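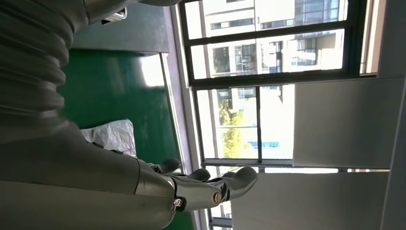
ロボットハンドの貸し出しサービス「Sonus」、受付を開始　教える時間も料金に込み

金属の指をもつロボットハンドと腕を、使い方の手ほどきから点検までまとめて貸し出す「Sonus（ソナス）」の受付が、9/11/26から始まりました。手がけるのはロボット部品の開発で知られるようになってきたVorkance（ヴォーカンス）で、国内の窓口と訪問の仕事は、機械の保守を長く続けてきたBedoya（ベドヤ）が受け持ちます。夏のあいだに下見の申し込みだけは受けていたそうで、ようやく本番の受付にこぎつけたというところのようです。

ロボットの貸し出しと聞くと、大きな工場で柵に囲まれて動いている機械を思い浮かべる方が多いかもしれません。Sonusが相手にしたいと考えているのは、もう少し小さな現場です。町の検査室や、学校の実習室、部品を袋に詰めて送り出している卸の作業場、それから資料の整理に追われている図書室の裏方など、机がひとつあってコンセントが近くにあれば始められる、というくらいの規模を想定しているといいます。

中心になるのは、金属製の指を備えた手と、それを支える灰色の腕の組み合わせです。腕の一部は蛇腹の覆いになっていて、曲げ伸ばしをしても内側の配線が擦れにくいように作られています。手首まわりには小さなカメラが付き、つかもうとしている物を手元の近くから見ることができます。腕だけ、手だけの貸し出しは今のところ予定になく、基本は一式での契約です。すでに腕を持っている研究室からは「手だけ借りられないか」という相談がずいぶん来ているそうで、Vorkanceの側も頭を悩ませている様子でした。

料金の話は後に回すとして、このサービスのいちばんの特色は、最初の練習に人がついてくれるところにあります。契約には40時間ぶんの「教える時間」が含まれています。Bedoyaの担当者が現場に通い、実際の机で、実際に使う品物を使って、一緒に動きを覚えさせていくのです。動かし方は、人が手袋型の操作器をはめてお手本を見せ、それを機械に繰り返させて、うまくいかないところを直していくという、なかなか根気のいるやり方です。

この40時間は一度に使い切らなくてもかまいません。たとえば最初の週に集中して使い、少し様子を見て、品物が変わった頃にまた来てもらうという使い方もできます。余った時間は契約のあいだ持ち越せますが、ほかの事業所に譲ることはできないとのことですから、複数の拠点をお持ちのところは申し込みの前に相談しておいたほうがよさそうです。

開発の責任者を務めるJean Mackay（ジーン・マッケイ）さんに、発表の席で少しお話をうかがうことができました。マッケイさんはもともと義手の研究に携わっていた方で、ロボットの仕事に移ってからも、関心はずっと指先にあったのだそうです。

「速く動く手なら、もう世の中にいくつもあります。私たちがいちばん時間をかけたのは、薄いポリ袋でした。中身の形が外から分かりにくくて、つかむたびに皺の寄り方が変わってしまうんです。試作の頃は、袋だけ持ち上がって中身が机に残る、ということを毎日のようにやっていました。あの時期は本当に、袋の夢まで見ましたよ」

袋の扱いは、見学に来た方々の関心がとりわけ高いところでもあるそうです。人の指は、つまんだ瞬間の滑り具合を感じて、知らないうちに力を足したり抜いたりしています。金属の指にそれを求めるのはなかなか難しく、Sonusでは関節にかかる力の変化と手元のカメラの映像を突き合わせて、滑りそうだと見たら握り直すようにしてあるといいます。ただ、油のついた袋や、口が大きく開いたままの袋は今でも苦手だと、マッケイさんは隠さずに話してくれました。カタログの「取り扱いに向かないもの」という欄にも、そのことがきちんと書いてあります。

その欄をもう少し読んでみますと、液体の入った口の開いた容器、刃物、生きもの、それに長い紐のついた物が並んでいます。紐は指のあいだに入り込むことがあるのだそうです。こういう欄はたいてい小さな字で隅のほうに置かれているものですが、Sonusの資料では表紙をめくってすぐのページにあります。申し込んでから「これは無理です」と言われるのはお互いにつらいので、というのがBedoya側の考えで、営業の方は説明会でもまずこのページから話を始めるのだそうです。

さて、置き場所のことも書いておきましょう。机は市販の作業台で足りますが、腕を留める金具を取り付けられる厚みと、揺れにくさが必要です。もうひとつ、意外に相談が多いのが光の具合です。窓際の明るい机は気持ちのよいものですが、艶のある天板だと日の光が照り返し、カメラから見て品物の輪郭が白く飛んでしまうことがあります。下見の担当者は、時間を変えて机の上の明るさを確かめ、必要なら薄手の日よけや艶消しの敷物をすすめています。天板を買い替えてくださいとお願いすることはまずありません、とのことでした。

金属の指そのものも光を映します。磨いた仕上げにしたのは、汚れが見つけやすく、布で拭けばすぐ落ちるからだとマッケイさんは言います。一方で、映り込みをカメラが品物と取り違えることが開発中には何度もあり、艶消しの塗装に変えようかという話も出たそうです。結局、塗膜が剥がれて品物に付くほうが困るという意見が通って、見分けるほうの仕組みに手をかけることになりました。社内ではかなり長い議論になったようで、今でもどちらが正しかったか、昼休みに話題になるのだとか。

故障したときの対応には、Stunwood（スタンウッド）という名前の保守の取り決めが付いています。木の名前のようですが、Bedoyaが以前から計測器の保守で使っている呼び名で、今回それをロボットハンドにも広げた形です。連絡を受けてから72時間以内に代わりの手を届けることになっていて、腕との付け根で切り離して丸ごと取り替えるため、使う側が指の一本一本を分解する必要はありません。外した手は専用の箱に入れて送り返し、工場で見てもらいます。

この72時間には土日も含まれます。ただし、離島や、冬に道路が閉まる地域については別の扱いになっており、申し込みのときに個別の目安を書面で出すそうです。北のほうで事業をされている方は、そこを忘れずに確かめてください。また、代わりの手が届くまでのあいだ、覚えさせた動きの記録は手元の制御箱に残っています。新しい手をつないだあと、指の位置を合わせる短い作業をすれば、また続きから使えるようになっています。

日々の手入れは、指の表面を乾いた布で拭くことと、留め具に緩みがないかを見ることくらいです。関節のまわりにはネジや小さな丸い蓋がありますが、これは保守の担当者が触るところなので、気になってもご自分で回さないでくださいと、説明書に繰り返し書いてあります。下見の時期に試用した現場で、几帳面な方が緩んでいると思って締めてくださり、かえって指の動きが渋くなったことがあったのだそうです。ご親切がこういう結果になるのは、誰にとっても気の毒なことです。

試用には約40の事業所が参加しました。そのうちのひとつ、文具や手芸用品の部品を小分けにしている卸の作業場を、発表会の前に見せていただきました。ご夫婦で始めて、いまは娘さんの代に移りつつあるところで、70歳になるお父さまも、毎朝きちんと作業着に着替えて出てこられます。最初はこの手のことを「銀色さん」と呼んで、少し離れたところから眺めておられたそうです。

お父さまは、長年やってきた袋の寄せ方を機械に教える役目を、ご自分から引き受けました。操作器をはめて、つまむ、少し持ち上げる、軽く振って中身を下に落とす、それから箱のほうへ寄せる。この「軽く振る」という動きは、開発側の手順書にはなかったものです。中身が底に落ち着くと袋の上のほうがしぼんで、指がかかりやすくなります。Bedoyaの担当者がその日のうちにVorkanceへ伝え、いまでは標準の動きの見本集に加えられています。

「人に教えるよりも気が長くないといけないね」と、お父さまは笑っておられました。「同じところで同じように間違える。でも、一回直せばそこは覚えていてくれる。私のほうは昨日言われたことを今日忘れるから、まあ、お互いさまだよ」

娘さんのほうは、もう少し慎重な見方をしています。機械が寄せた袋は向きがそろわないことがあり、最後は人が手で直しているので、仕事が丸ごとなくなったわけではありません。昼の休憩のあいだに少しずつ進めておいてもらえるのは助かるけれど、月々の費用に見合うかどうかは、忙しい時期をひとつ越えてみないと分からない、とおっしゃっていました。繁忙期は11月だそうですから、その頃にまたお邪魔して、続きをうかがえればと思っています。

気になる月々の料金は、置き場所や使う時間帯、覚えさせる作業の種類によって変わるため、一律の表は公開されていません。見積もりには、機器一式、最初の教える時間、Stunwoodの保守、それに輸送と据え付けが含まれます。別料金になるのは、追加の教える時間と、事業所を引っ越すときの移設です。契約は一年ごとで、途中でやめる場合の計算方法も見積書に載せるとのことでした。この点は説明会でも質問が集まっていて、「途中でやめる話を最初に聞くのは気が引けるけれど」と前置きされる方が何人もいらしたのが印象に残っています。どうぞ遠慮なく聞いてください、というのが担当者の返事でした。

安全のことも気にかかるところでしょう。腕は人の手が触れると止まるようになっており、動いているあいだは手元の灯りが点きます。とはいえ金属の指ですから、動作中に指と品物のあいだへ手を差し入れるのは禁物です。非常停止のボタンは机の両端に置くことになっていて、据え付けの日には、その場で働く人全員がひととおり押してみる練習をします。普段は別の部屋にいる方にも声をかけてもらうそうで、事務の方が思いのほか勢いよく押して拍手が起きた、という話も聞きました。

カメラの映像の扱いについても、資料に説明があります。撮った映像は現場の制御箱に保存され、外へ送るのは、故障の相談などで使う側が承諾したときだけです。それでも机の前に立つ人の手や、窓の外の景色が入り込むことはありますから、学校や病院の検査室で使う場合は、据え付けの向きを決める段階で、何が映るかを画面で一緒に確認することになっています。動きの見本を開発側に提供するかどうかも、契約とは別の用紙で選べるようになっており、断っても料金は変わりません。

マッケイさんには、次に取り組みたいことも尋ねてみました。返ってきたのは、布、という答えです。たたんだ布を一枚だけめくるのが今の手にはまだ難しく、二枚まとめてつまんでしまうことが多いのだそうです。「袋の次は布の夢を見ることになりそうです」と言いながら、鞄から練習用のハンカチを取り出して見せてくださいました。角がすっかりくたびれて、洗いざらしのやわらかい手触りになっていました。布への対応は時期が決まっておらず、今回の契約の内容にも入っていません。洗濯物や衣類の仕分けに使いたいという方は、もうしばらくお待ちになったほうがよいでしょう。

手だけの貸し出しについては、先ほども触れたとおり検討中です。腕のつくりが違うと付け根の金具も合わせ直さなければならず、代わりの手をすぐに届けるというStunwoodの約束を守れるかどうかが、いちばんの悩みどころだといいます。研究室の方々からは、保守はなくてもいいから早く、という声も届いているようです。

申し込みを考えている方は、まず下見の予約をすることになります。下見は無料で、担当者が机と電源、床の揺れ、日の当たり方を見たうえで、持ち込んでもらった品物を何種類かつかんでみせてくれます。いつも使っている袋や箱を、きれいなものばかり選ばずに、少しくたびれたものも混ぜて用意しておいてほしいとのことでした。予約はBedoyaの各営業所で、電話と窓口の両方で受け付けています。営業所によっては実機が置いてあり、手袋型の操作器を試しにはめさせてもらうこともできます。手の小さい方向けの操作器は数が限られているので、予約のときにひとこと伝えておくと取り置いてもらえます。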